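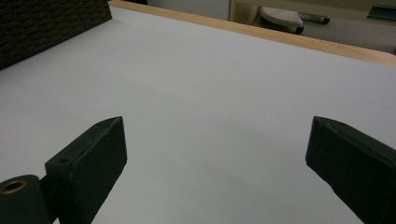 글 연보람

손에 드는 그리퍼로 기록한 영상을 로봇 팔의 동작으로 옮기려면 세 가지 값이 있어야 한다. 그리퍼가 공간 어디에 있었는지, 두 손가락이 얼마나 벌어져 있었는지, 그리고 그 두 값이 각각 어느 시점의 것인지이다. 세닛츠(Cenitz) 소프트웨어 연구실은 이 값들을 영상과 관성 센서 기록에서 복원하는 처리 도구 트리스비(Trisby)를 개발하고 있으며, 개발의 무게중심은 학습 모델 자체보다 그 앞단에 놓여 있다.

연구실이 앞단에 인력을 배치한 데에는 경위가 있다. 개발 초기에는 기록을 되도록 많이 확보한 뒤 모델이 오차를 흡수하도록 한다는 방침이었다. 그러나 제어 주기와 영상의 시각이 어긋난 기록이 섞이자 로봇 팔은 물체에 닿기 직전에 손가락을 닫는 동작을 반복하였다. 원인을 찾는 과정에서 모델의 구조를 여러 차례 바꾸었으나 결과는 달라지지 않았고, 시각 정렬을 다시 한 기록만으로 학습한 뒤에야 증상이 사라졌다. 이후 트리스비는 독립된 도구로 분리되었다.

밝은 탁자 위의 위치 추정

그리퍼의 카메라에는 두 손가락과 그 너머의 작업면이 함께 들어온다. 옅은 색의 매끈한 탁자가 화면 대부분을 차지하면 위치 추정 알고리즘이 붙잡을 특징점은 크게 줄어든다. 상판에는 작은 점 한두 개가 보일 뿐이고, 쓸 만한 윤곽은 나무 테두리와 그 바깥의 의자 다리, 모서리에 놓인 짜임무늬 물체 쪽에 몰려 있다. 사람의 눈에는 정돈된 작업대이지만 위치 추정에는 까다로운 조건이다.

트리스비는 이러한 구간에서 영상의 비중을 낮추고 관성 센서의 비중을 높인다. 다만 관성 센서만으로 버틸 수 있는 시간은 짧다. 오차는 시간이 지날수록 쌓이며, 느리고 정밀한 동작일수록 그 영향이 두드러진다. 연구실은 화면 가장자리에 걸린 배경 특징점을 버리지 않고 별도의 묶음으로 관리하는 방식을 택하였다. 렌즈 왜곡이 심한 영역이므로 보정값의 정확도가 전제되어야 하고, 이 때문에 보정 절차도 함께 손질되었다. 종전에는 장비를 조립할 때 한 번 보정하고 그 값을 계속 사용하였으나, 현재는 기록 묶음마다 보정값의 유효 여부를 검사한다.

그림자도 다루어야 할 대상이다. 짙은 녹색 손가락의 끝 바로 너머로 부드러운 회색 그림자가 상판에 드리운다. 그림자의 경계는 그리퍼와 함께 움직이므로, 이를 고정된 특징점으로 오인하면 카메라가 실제보다 적게 움직인 것으로 계산된다. 개발진은 손가락 영역을 가리는 마스크를 그림자까지 확장하는 방안을 먼저 시험하였다. 효과는 분명하였으나 가려지는 면적이 지나치게 넓어, 작은 부품을 다루는 기록에서는 정작 필요한 물체까지 지워지는 문제가 나타났다. 지금은 마스크를 손가락 윤곽에 맞추어 두고, 그 바깥에서 그리퍼와 같은 방향으로 움직이는 점만 통계적으로 걸러 낸다.

벌어진 폭을 읽는 방법

손가락 사이의 간격은 파지 동작의 핵심 정보이다. 모터로 구동되는 그리퍼라면 엔코더 값을 읽으면 되지만, 사람이 쥐고 움직이는 도구에서는 영상으로 간격을 추정하는 경우가 많다. 트리스비는 두 손가락의 윗면 모서리를 각각 추적한 뒤 손가락의 설계 형상과 대조하여 폭을 산출한다. 밝은 상판 위에서는 어두운 손가락의 윤곽이 뚜렷하여 이 방법이 잘 맞는다. 작업면이 어두운 천이나 고무판으로 바뀌면 사정이 달라지며, 이때는 앞뒤 시점의 추정값을 참조하여 공백을 메운다.

문제는 공백을 메운 값과 직접 측정한 값이 같은 형식으로 저장된다는 점이었다. 학습 단계에서는 두 값을 구분할 방법이 없었다. 협력사인 판데르린덴(Van der Linden)의 제어 담당 부서가 이 점을 지적하였고, 이에 따라 모든 폭 추정값에 신뢰도 항목이 추가되었다. 항목 하나를 더하는 작업이었으나 저장 형식의 변경은 이미 쌓인 기록 전체의 재처리를 뜻하였다. 재처리에는 34일이 걸렸다. 당초 계획에 없던 기간이었으며, 그동안 신규 기능의 개발은 중단되었다.

시각을 맞추는 일

로봇 팔은 사람의 손보다 늦게 반응한다. 명령이 전달되고 관절이 움직이기까지의 지연에 영상이 처리되는 지연이 더해지므로, 기록된 동작을 그대로 재생하면 팔은 언제나 한 박자 늦은 상황을 보고 움직이게 된다. 트리스비의 제어 모듈은 정책이 내놓은 동작 가운데 이미 지나간 구간을 버리고 남은 구간부터 실행하도록 한다. 원리는 단순하지만 버려야 할 구간의 길이를 정확히 알아야 한다.

셀터(Selter) 시험동에 설치된 팔에서 측정한 전체 지연은 평균 35밀리초 안팎의 편차를 보였다. 연구실은 평균값보다 편차에 주목하였다. 지연이 일정하면 한 번의 보정으로 충분하지만, 수시로 흔들리는 지연은 실행 중에 추정할 수밖에 없기 때문이다. 조사 결과 편차의 상당 부분은 로봇이 아니라 영상을 받아들이는 컴퓨터의 작업 순서에서 발생하고 있었다. 기록 저장과 화면 표시가 제어와 같은 우선순위로 처리되고 있었던 것이다. 저장 작업을 별도의 프로세스로 옮기고 화면 표시의 갱신 빈도를 낮춘 뒤 편차는 관리 가능한 수준으로 줄었다.

계획 모듈이 맡는 범위

학습된 정책이 손목의 궤적을 제시하더라도 팔 전체의 자세가 저절로 결정되지는 않는다. 사람은 탁자 모서리를 피해 팔꿈치를 들거나 몸을 틀지만, 손에 쥔 그리퍼의 기록에는 그러한 정보가 남지 않는다. 트리스비는 기록을 학습에 넘기기 전에 각 궤적을 대상 로봇의 관절 한계와 대조하고, 도달할 수 없는 구간이 포함된 기록에는 표시를 남긴다. 삭제 여부는 사용하는 부서가 판단한다.

이 원칙을 두고 내부에서 논의가 있었다. 도달 불가능한 기록을 자동으로 삭제하면 자료는 깨끗해지지만, 다른 기종의 팔로는 충분히 실행할 수 있는 동작까지 잃게 된다. 반대로 모두 남기면 사용자의 부담이 커진다. 절충안으로 채택된 것이 기종별 표시이다. 하나의 기록이 어느 팔에서 실행 가능한지를 목록으로 확인할 수 있으며, 기종을 추가할 때에는 검사만 다시 수행한다.

충돌 검사는 아직 보수적인 수준에 머물러 있다. 작업면의 높이와 경계는 입력할 수 있으나 그 위에 놓인 바구니나 상자와 같은 물체는 기록마다 위치가 달라 일괄적인 모형으로 다루기 어렵다. 현재는 실행 중 힘 센서의 값이 기준을 넘으면 팔을 정지시키는 방식으로 보완하고 있다. 정지 이후의 복귀 동작은 담당자가 직접 승인하여야 한다.

검토 화면과 남은 과제

연구실이 최근 공을 들인 부분은 검토 화면이다. 영상, 추정된 궤적, 손가락 간격의 변화가 하나의 시간축에 놓이고, 신뢰도가 낮은 구간은 색으로 구분된다. 종전에는 검토자가 영상을 처음부터 끝까지 재생하여야 하였으나 이제는 표시된 구간만 골라 확인할 수 있다. 반려 사유도 자유 서술에서 정해진 항목의 선택으로 바뀌었다. 사유가 집계되면서 특정한 보정값을 사용한 기록에 반려가 집중된다는 사실도 뒤늦게 확인되었다.

도구의 한계 또한 분명하다. 반사가 강한 금속 작업면에서는 위치 추정이 자주 끊기며, 두 손을 함께 쓰는 작업에서는 두 그리퍼의 좌표를 하나로 맞추는 절차가 여전히 수작업에 의존한다. 조명이 바뀌는 환경에서의 폭 추정도 개선 대상으로 분류되어 있다.

세닛츠는 저장 형식의 명세와 검사 모듈을 협력 기관에 우선 제공하고, 4월부터 두 손 작업의 좌표 정합 기능을 셀터 시험동에서 시험할 예정이다. 시험에는 서로 다른 기종의 팔 2대가 투입되며, 판데르린덴은 지연 측정과 정지 조건의 검증을 담당한다. 기존 저장 형식에 대한 지원은 시험 기간이 끝날 때까지 유지된다.

(26. 2. 24.)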